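Zuletzt aktualisiert: 17. März 2018

Drucken | Als E-Mail senden

Diese Website verwendet Cookies. Mit der weiteren Nutzung stimmen Sie der Verwendung zu.

Demonstrationen per Fernsteuerung aufzeichnen: Lebensmittel greifen und auf dem Tablett ablegen

Die Anleitung setzt eine fertig eingerichtete Zweiarmstation mit Parallelgreifern und einem Paar baugleicher Führungsarme voraus. Die Aufzeichnung läuft über Perka. Wer mit der älteren Jadari-Konsole arbeitet, findet dort dieselben Funktionen, allerdings unter anderen Menünamen. Handführung direkt am Arm ist für diese Aufgabe nicht vorgesehen, weil die Hände der bedienenden Person sonst in jeder Kameraaufnahme liegen.

1. Aufgabe festlegen

Vor der ersten Aufnahme wird schriftlich festgehalten, was als Anfang und was als Ende einer Episode gilt. Für das Ablegen eines Sandwichs verwenden wir folgende Definition: Anfang ist die Ruhestellung beider Arme mit geöffneten Greifern. Ende ist erreicht, wenn das Sandwich vollständig innerhalb des Tablettrands liegt, der Greifer geöffnet ist und der Arm wieder in Ruhestellung steht. Alles, was davon abweicht, wird als Fehlversuch markiert und nicht gelöscht. Fehlversuche lassen sich später aussortieren, fehlende Dateien nicht wiederherstellen.

Der zweite Arm bleibt bei dieser Aufgabe passiv. Sein Führungsarm wird mechanisch arretiert, die Gelenkwerte werden trotzdem mitgeschrieben. Ein Datensatz, in dem die Werte eines Arms fehlen, lässt sich mit den übrigen Aufgaben derselben Station nicht zusammenführen.

2. Führungsarme abgleichen

Beide Führungsarme in die Nullstellung bringen, dann im Menü »Kopplung« den Abgleich starten. Die Abweichung je Gelenk darf höchstens 2 Grad betragen. Liegt sie darüber, springt der Folgearm beim Einkuppeln, und die ersten Bilder der Episode sind unbrauchbar. Tritt die Abweichung immer am selben Gelenk auf, ist meist der Drehgeber des Führungsarms verrutscht. In diesem Fall die Klemmschraube lösen, neu nullen und den Abgleich wiederholen.

Danach den Greiferweg prüfen: Führungsgriff ganz öffnen, ganz schließen, wieder öffnen. Der Folgegreifer muss beide Endlagen erreichen. Bei weichen Objekten ist außerdem die Kraftbegrenzung zu setzen. Für Sandwiches haben wir den Wert auf 70 Prozent der Voreinstellung reduziert. Das ist ein Erfahrungswert für unsere Greifer und muss an anderen Stationen neu ermittelt werden.

3. Greifen

Den Arm zunächst seitlich neben das Objekt führen und erst dann absenken. Die Greiferöffnung soll beim Absenken nur wenig größer sein als die Dicke des Objekts. Ein weit geöffneter Greifer stößt in einer vollen Auslage an Nachbarobjekte, und diese Berührungen lernt das Modell mit.

Dreieckige Sandwiches werden quer zur Schnittfläche gefasst, also an den beiden Brotseiten. Langsam schließen, bis das Brot leicht nachgibt, dann den Führungsgriff ruhig halten. Nachgreifen ist möglich, sollte aber in höchstens jeder zehnten Episode vorkommen. Wer häufiger nachgreifen muss, setzt zu weit oben an.

4. Ablegen

Das Sandwich wird hochkant über das Tablett geführt und senkrecht abgesenkt. Die letzte Strecke langsam fahren – hier entstehen die meisten unbrauchbaren Episoden. Kurz vor dem Aufsetzen die Bewegung für einen Moment verlangsamen, bis die Unterkante sicher innerhalb des Rands steht, und erst dann weiter absenken. Der Greifer öffnet erst nach dem Kontakt.

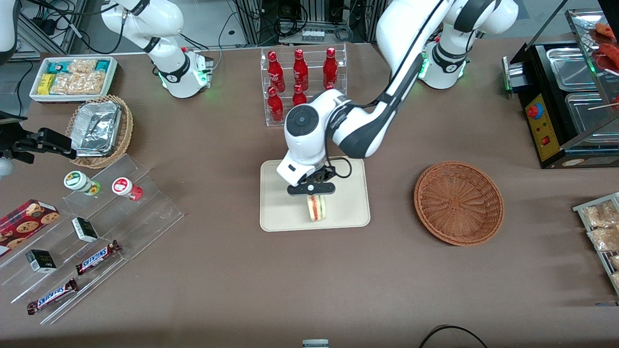

Kenza Saber wendet ein, die Verlangsamung vor dem Aufsetzen sei in den Daten später als Stillstand zu sehen, und ein daraus trainiertes Modell bleibe an genau dieser Stelle gern hängen. Sie fahre deshalb langsam, aber ohne Halt durch und nehme in Kauf, dass einzelne Sandwiches schief aufsetzen.

Der Einwand trifft zu, wenn die Pause zu lang wird. Als Kompromiss gilt bei uns: Geschwindigkeit verringern ja, vollständig anhalten nein. Perka zeigt im Episodenverlauf die Gelenkgeschwindigkeit an. Fällt die Kurve vor dem Kontakt auf null und bleibt dort, wird die Episode wiederholt.

Nach dem Öffnen den Greifer zuerst senkrecht nach oben aus dem Objekt herausführen, danach erst zur Seite. Bei umgekehrter Reihenfolge wird das Sandwich mitgezogen.

5. Ausgangslage verändern

Zwischen zwei Episoden wird jeweils nur eine Größe geändert: Lage des Sandwichs, Drehung des Sandwichs oder Lage des Tabletts. Die übrigen Waren auf dem Tisch bleiben innerhalb einer Serie stehen und werden erst zur nächsten Serie umgestellt. Dabei ist darauf zu achten, dass der Arm auf dem Weg zum Tablett keine hohen Gegenstände überstreichen muss, sofern das nicht Teil der Aufgabe ist.

Für das Sandwich selbst gilt: austauschen, sobald Abdrücke des Greifers dauerhaft sichtbar sind oder Füllung austritt. Verformte Objekte verändern die Greifbreite, und die Kraftbegrenzung aus Abschnitt 2 passt dann nicht mehr.

6. Episoden prüfen

Jede Serie wird am selben Tag durchgesehen. Zu prüfen sind:

– Zeitstempel von Kamera und Gelenkwerten laufen gemeinsam
– Objekt ist beim Greifen in mindestens einer Ansicht unverdeckt
– Greifer öffnet nach dem Kontakt, nicht davor
– Endlage entspricht der Definition aus Abschnitt 1
– Fehlversuche sind markiert

Die Handgelenkkamera ist beim Ablegen wenig hilfreich, da das Objekt einen großen Teil des Bildes einnimmt. Maßgeblich ist die feste Kamera über dem Tisch.

7. Umfang

Für unsere Aufgabe haben wir 2.016 Episoden aufgenommen, davon waren nach der Durchsicht fast 2.000 verwendbar. Die Quote ist nur zu erreichen, wenn die bedienenden Personen vorher ohne Aufzeichnung üben. Wechselt die Person innerhalb einer Serie, ist das im Kommentarfeld zu vermerken – die Bewegungsstile unterscheiden sich stärker, als man am Tisch bemerkt.

Exportiert wird serienweise. Der Serienname enthält Station, Aufgabe und Kürzel der bedienenden Person, keine Umlaute und keine Leerzeichen. Die Vorlage für das Protokollblatt liegt im Projektordner Ayaaba unter »Ablegen«. Korrekturen zu dieser Seite bitte an Gilmar Vieira.

Drucken | Als E-Mail senden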